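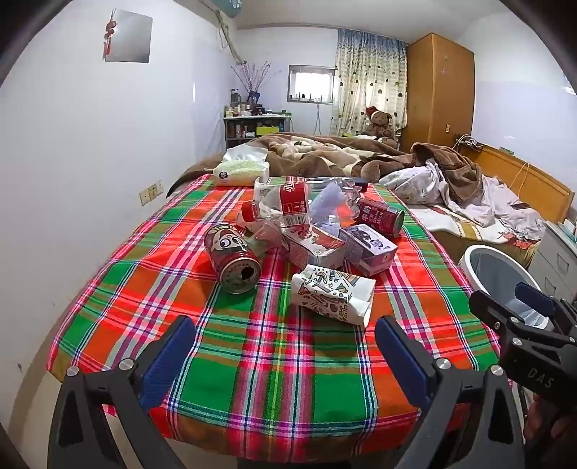
# Maltidbridge Supper Notes

Hello, and welcome! This is the little collection of recipes and kitchen notes that our supper circle has been passing back and forth for years, mostly on index cards and the backs of envelopes, and now (finally!) in plain Markdown files that anyone can read without squinting at my handwriting.

## What you'll find

- `soups/` – 16 recipes, including Vojtěch Říha's garlic soup, which he still insists is better on the second day
- `breads/` – 13 recipes, a few of them really the same loaf with different seeds
- `menus/` – 4 full suppers, written out from the first pot on the stove to the washing up
- `solley.md` – everything I know about the Solley oven, hot spots and all

Each recipe is its own file with a title, how many people it feeds, the ingredients and then the method. I've kept the wording of whoever wrote it, so some are very strict and some just say "cook until it smells right." Please don't tidy those up!

## Measurements

Cups and spoons throughout, with Fahrenheit for the oven. Where a card gave grams I've left them in brackets next to the cups. The bread recipes were nearly all written for a bigger oven than mine, so if your crust is pale, give it another few minutes before you worry.

## Known gaps

- The plum dumplings have no quantity for the flour. I've asked twice.
- `jin-pickles.md` is missing its last step – the card got wet, and I'd love to hear from anyone who copied it down.
- Nothing has been checked for allergies, so do read the ingredients yourself before you cook for guests.

## Adding a recipe

Copy `template.md`, fill in what you can and send it over, or just tell me about it on a Saturday and I'll type it up with a cup of tea. New recipes go into the main list every July.

## Sharing

Cook from it, print it, give it to your neighbors. If you pass on a whole folder, please keep the names on the recipes.

Eulalia Herrera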